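Gustero line notebook, packing room, Stevstead
Jul 28, 2021
Entry by Hinata. Read by whoever is on the arm next, please initial.

Where we got to

Good session. I'm writing this up while it's fresh because I came away pretty excited and I'll forget half of it by tomorrow.

The arm did the full tray changeover with Rafsan only touching the pendant twice. In February we were stopping it every few minutes, so I'm calling that a win. Cycle speed is still set at 30 per cent of max and I'm in no hurry to raise it. Vasanthi wants to try higher once the guarding sign-off comes back from Namboodiri.

Ran 100 picks on the small cartons, then swapped to the round stock after smoko. Cartons are boring now (lovely!). Round stock is where all the learning is, so most of this entry is about that.

What's changed at the bench

Thilini has been on the packing bench longer than any of us and she used to do the lift-and-turn by hand, all shift, label to the front. Her wrist has been giving her grief for years. Since we started she does the hand-held demos in the morning and checks labels in the afternoon, and she reckons the demos are the best part of her day. She's also much better at them than I am. I go straight in at the middle of the container. She comes in low from the left, waits a beat, then closes. When we replayed both sets, hers transferred to the arm far more cleanly, and I've stopped arguing.

Jamila asked at handover whether the hours change. They don't for this roster. Start times are the same, the late pack is still two people, and the new thing is that one of the two has to be signed off on the pendant. She and Rafsan are both keen to do the training. I've said I'll run it before the next roster is drawn up, so somebody hold me to that.

One real gripe from the floor, and it's a fair one: the pace. When you pack by hand you can slow down for a chat or a stretch and catch up later. The arm just keeps on coming. Vasanthi suggested a buffer shelf between the arm and the label check so the person sets their own rhythm. Cheap, easy, I love it. Going to mock one up out of the offcuts behind the Gasero compressor.

Round stock, grip notes

1. Go low. Gripping high makes the container tip as soon as it leaves the table, and the correction afterwards is worse than the tip.

2. Leave the angle alone. If the container is leaning a bit at contact, let the fingers settle it. My bad habit is twisting to straighten it before the grip is closed.

3. Get in close, but watch the light. With a white container near the lens, the side facing the lamp goes to pure glare and the coloured band at the top is about the only thing left that still reads clearly.
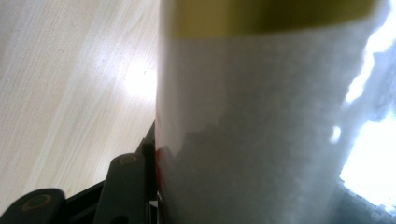 4. Wipe the table between sets. Specks on pale timber show up, and I'd like them out of the training data if it costs us thirty seconds with a cloth.

5. Say it out loud if you fumble one. Whoever is logging marks it and we keep it in a separate folder — the fumbles have been surprisingly useful.

Target is 500 clean demos on round stock before we let the arm try it with a full tray. Thilini thinks we'll be there sooner than I do.

Still to do

Lamp: try it further back, or with a diffuser. Rafsan has some tracing film.
Finger pads: look them over for wear before the next set.
Buffer shelf: Vasanthi and me, bring the good drill.
Pendant training: draft a one-page checklist, get Jamila to pull it apart.
Ask Namboodiri for the guarding paperwork again.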